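The Second Life of the Cardboard Tube

My kitchen table has been out of action since February, and I couldn't be happier about it. There's a marble run on it, or most of one, and it is made almost entirely of cardboard tubes.

It started with a rug. The rug came from Aniton rolled around a tube as tall as my daughter, and once the rug was down the tube stood in the hall for nine days while we all walked around it. It was a wonderful thing to pick up - light, stiff, smooth all the way down, and if you slapped your palm over one end it gave a low note like a slow drum. I couldn't put it out with the recycling. I sawed it in half one Saturday before breakfast, and by lunch the halves were two towers and I was asking the neighbors for paper towel rolls.

Tube people are everywhere, I've since found. The sewing shop in Grimholm keeps a barrel of fabric cores by the back door and lets you take what you like before noon. The print shop next to it saves its plotter rolls, the really thick ones, for a school that turns them into rain sticks. And up the hill in Onu there's a workshop called Clullusora, where you can spend a whole evening with a pull saw and a bucket of rolls and go home with something you're proud of.

I went for one evening and have been back for five. The room smells of paper and warm glue. Tubes stand upright in crates by size, skinny ones that once held gift wrap, squat ones from packing tape, a handful of giants from a carpet warehouse. Everybody goes for the giants first (I did too!) and everybody ends up with the middle sizes, the ones you can close your hand around, which are by far the nicest to work.

Most cardboard tubes are wound in a spiral, layer over layer of paper and glue, and that's where the strength comes from. Stand one on end and it will take a surprising load. Lay it flat and lean on the middle and it folds. Once you've got that into your head you start seeing things to build all over the house. We made a shoe rack from 20 short lengths glued side by side like honeycomb, and it has carried winter boots, a bag of potting soil and, briefly, the cat.

Cutting is the part people get wrong. Scissors crush the tube and a kitchen knife wanders. Wrap a sheet of printer paper around it, line up the edges, and run a pencil along the paper for a true line. Then use a fine-toothed saw and turn the tube toward you a little after every few strokes, so you're always cutting through one wall at a time. It's slow. Put the radio on. When you're through, rub the end on a sheet of 100 grit sandpaper laid flat on the table, then switch to 225 if your store stocks it - mine has a dusty pack from some brand I'd never heard of, and it leaves an edge as soft as felt.

Holding the thing still is the other half of the job. A round object wants to roll, and a bench vise will flatten it before you notice. You want an even grip on both sides and no more squeeze than it takes. 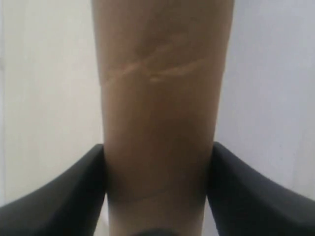 Demyd Kushnir says that the dowel matters more than the grip: find one that nearly fills the tube, slide it in before you clamp or cut, and the wall has nowhere to go. He keeps a bundle of old broom handles for exactly that and wraps the thinner ones in masking tape until they fit. I tried it on a gift wrap tube, the flimsiest kind there is, and got my first clean cut on one of those after ruining a dozen.

Scuffs and scratches don't bother me, by the way. Some people sand the whole outside and paint it, and a coat of white primer does look sharp. I like the plain tan. A bit of wax on a rag deepens the color and keeps fingerprints off, and the dings it has can stay right where they are.

As for the marble run, it now has a long straight drop, a funnel cut from a yogurt tub, and a turn that throws the marble onto the floor two times out of three. My daughter thinks the turn needs a wall. I think it needs a steeper approach, and we're going to try hers first. We're also going to need more tubes, the two-inch kind, so if you've just bought a rug and you live anywhere near Grimholm, leave the roll on the porch and I'll come by for it after work.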